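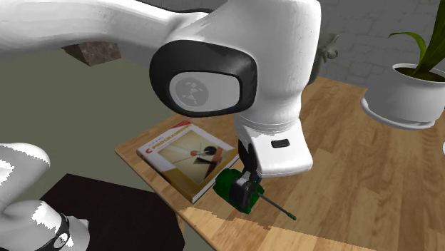 Driltness, a robotics software company in Udholm, has opened its remote teaching program to outside users after a trial that ran from spring into August. People who sign up can steer a robot arm from home, in a simulated room, and the recorded runs are used to train a control program that later does the same jobs without a person at the controls.

The company had 17 people on the trial. Most had never worked with a robot. Each was given a handheld controller, a login and a set of 14 tasks, nearly all of them on or near a tabletop: pick up an object, move it past another one, set it down in a given spot, and let go without knocking anything over.

"We wanted ordinary table clutter," said Daranee Khunthong, who runs the program. "Books, plants, odd-shaped things. If you only teach an arm with cubes, you get an arm that is good with cubes."

The green object that turns up in many of the tasks has become a favorite of hers for that reason. It is lumpy, it has a thin rod sticking out of one side, and there is no flat face for the fingers to close on. A user has to bring the gripper down over the body of it and keep track of the rod while moving. In the tabletop layout it can start out right beside a programming book, which leaves little room on that side.

Each run is called a demonstration. The user moves the controller and the arm follows, and the software writes down the position of every joint along with what the simulated cameras see. A demonstration that ends badly is kept too, but it is marked as a failure and stored apart from the others. Users can throw out a run within a minute of finishing it if they were interrupted.

Vilém Hrnčiar, a retired bus mechanic who took part in the trial, said the first evening was slow going. "You push your hand forward and the arm goes forward, fine. Then you turn your wrist and you have to remember that its wrist is not your wrist," he said. "I hit the table a lot. It doesn't break anything, so you try again."

He said the hardest part was judging height. The simulated room can be viewed from several angles, and he ended up checking the shadows on the tabletop to see how far above the wood he was. Others on the trial said they did the same, and Driltness has since added an optional marker that shows the point straight below the fingertips. It is switched off by default. Khunthong said some users leaned on it so much that they stopped looking at the object.

The company also tried teaching by hand, where a person takes hold of a real arm and pushes it through the motion while the motors go slack. That work was done at its own workshop with 8 of the same tasks. Kamil Havlíček, an engineer there, said the two methods gave different kinds of recordings.

"When you guide it by hand, the path is smooth and quick, but your arms are in the camera view and you can only do it where the robot is," Havlíček said. "With the controller, people stop and think in the middle of a move. You see these little pauses all over the data. We trim some of them. We don't trim them all, because sometimes the pause is where the person lines up the grip."

Driltness plans to keep both. Hand guiding will be used for jobs that need contact, such as pressing a lid shut or wiping a surface, where users at home have no way to feel how hard they are pushing. The simulated room will be used for grasping and placing.

Not everyone in the field is sold on simulation. Svetozár Kubíček, who installs packing arms for a food wholesaler, Palumbo, said he had seen programs that did well on a screen and then fumbled the first real carton. "Real things slide. They sag. The light changes when someone opens the dock door," he said. He has agreed to test one of the trained programs on a spare arm this fall and said he would judge it on that.

Khunthong said the point was fair. The software changes the lighting, the weight of objects and the grip of the table surface between runs, so that no two demonstrations happen under quite the same conditions. The company then checks each new program on a real arm before it is counted as finished. In the last check before the trial closed, the arm was given 27 tries at picking up a physical copy of the green object. Driltness has not released the result and said it will do so together with the outcome of the Palumbo test.

Users are paid per accepted demonstration, and the rate depends on the task. Moving the book pays the least. Tasks where the arm has to turn an object over while holding it pay the most, and those are also the ones people tend to give up on. A session can be as short as ten minutes. The company asks people to take a break after an hour, when the recordings start to get sloppy.

The sign-up page is run by Unport, which handles the logins and the payments. New users go through a practice room first and must finish three clean runs there before their work counts. Applicants need a computer that can run the room without stutter and a wired internet connection — wireless links caused most of the dropped runs in the trial. Controllers are sent out on loan and have to be returned if an account goes unused for two months.

Vlastimil Baláž, who answers user questions for the program, said the one he gets most often is whether left-handed people can take part. They can. The controls can be mirrored in the settings menu, under the same tab as the camera angles, and the change takes effect the next time the room is loaded.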